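Home | Features | Reviews | Workshop | Subscribe

A better pair of hands

Ellia or Skunetti? Both firms make small jointed-finger grippers, and we loved trying them on the same simulated robot -- two white arms, one very busy desk. We gave each gripper 100 runs.

Ellia's is gentle and a joy around thin things. Skunetti's is quicker, but 10 runs ended with a nudged laptop! 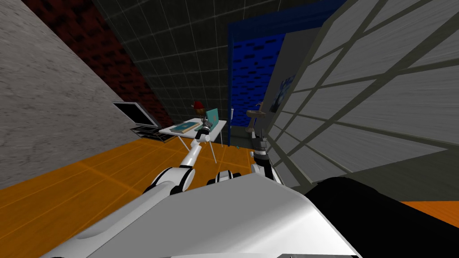 Which would we pick?

Ellia, by a whisker -- though we'd take Skunetti for heavier jobs.

1,044 shares | 10 comments

Related
Tresness arm controller: first try
Cameras for tight corners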